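Learning by Feel: Teaching a Robot to Put a Hub Motor Together
At the Hanomau workshop, the lessons are given by hand, one stator at a time
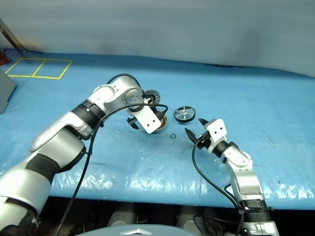

According to Ezequiel Gallegos, the first thing a new teacher has to unlearn is speed. Your own hands want to rush, he says, and the robot will copy the rush along with everything else. So he makes people practice being boring. Pick up, pause, turn, pause, set down.

I laughed when he told me that. Then I sat down at the controls and knocked a part over in my first two seconds (I'd like to blame the coffee), and I stopped laughing.

The project is called Trullis, and its aim is easy to say: teach a two-armed robot to assemble a small hub motor. The stator, with its ring of copper-colored windings, has to be picked up, turned the right way and brought to the spoked hub. There's a black rubber O-ring too, a little thing that has caused more groaning in this building than all the other parts combined. Rubber rolls. It sticks to a fingertip when you want it to let go, and lets go when you want it to stick.

Nobody writes out those moves as lines of code. A person drives the arms by remote control, using a pair of handheld grips that the team calls Kasow sticks after the town where the first set was built. Tilt your wrist and the robot's wrist tilts. Squeeze and its black fingers close. While you work, the system saves what the cameras see and how every joint moves, and each complete run goes into the pile as one demonstration. The pile stood at 3,041 when I visited in February, and 248 of those were for the O-ring alone.

What surprised me is how much personality comes through! Watch a few recordings in a row and you start to recognize the drivers. One swoops in from the side. Another hovers over the part for ages, then grabs it in one clean motion. Gallegos can name the driver from the first reach, and he worries about it a bit, as a robot that sees five styles for the same grasp may settle on a muddle of all of them. The group now agrees on an approach before each batch, and argues about it over lunch.

They also keep the bad runs, or some of them. A fumble followed by a good recovery is worth having, because a robot that has only watched perfect grasps is lost the moment a part slides away from it. Drivers will sometimes start with a stator on its side or a hub turned to an awkward angle and work their way out from there. It's slow going, and I found it completely absorbing.

The hardest thing to get used to is the missing sense of touch. The sticks don't push back. You judge a grip by eye, by how the part shifts between the fingers, and after an hour I was leaning sideways in my chair trying to see around a wrist joint that was not mine.

My own best run came late in the afternoon. I got the O-ring up off the blue tarp, carried it over to the hub and lowered it, and it stayed where I put it. It took me longer than it takes to boil an egg. Gallegos saved the recording, labeled it "guest, slow" and reset the parts for the next driver.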